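Subject: Re: [hall-kitchen] Cups and saucers that don't match

On 19 August the list received:
> Has anyone got a use for the cream cups without handles? We have
> the Menusine saucers with the brown line but the cups that
> went with them are mostly gone. I was going to put the lot
> out for the Skiltby op shop unless someone objects.

Please hold off on the op shop. I tried one of the cream cups on a white saucer with the dark line at the rim, and it sits centred with plenty of saucer showing all the way round. I'd be happy to serve soup or pudding in them.
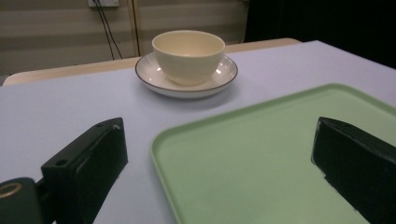 Cream cup on lined saucer, green tray alongside.

The colours are a bit different — the cup is warmer than the saucer — but on a pale table cover I don't mind it. We have 193 saucers on the cupboard list and the Bristholm lunch is capped at 200, so we're seven short whichever cups we use. I can bring plain white ones from home to make up the difference.

The cups are wide and round, so please don't stack them more than two high. The saucers can go in the usual piles. I'd like them on the lower shelf where the Lanz urn used to be, as that cupboard door shuts properly.
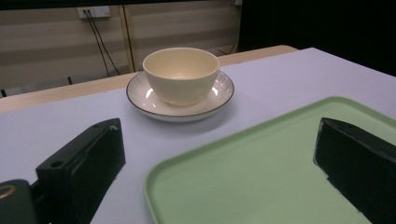

For carrying, the light green plastic trays will do. They have a low lip, so keep the load to what you can hold level, and take the saucers out to the tables first. Cups can follow on a second trip. Trays go back on their side next to the sink, not on top of the fridge.

Two things I still need to know:

Does anyone have the rest of the saucers at home from the last lunch? No questions asked, just drop them at the side door before 2 pm.

Is the pale cover staying on the long table? If so I'll leave the others folded in the drawer. It needs a wipe along the far edge either way.

I'll be in the kitchen from 9 am and can label the shelf then.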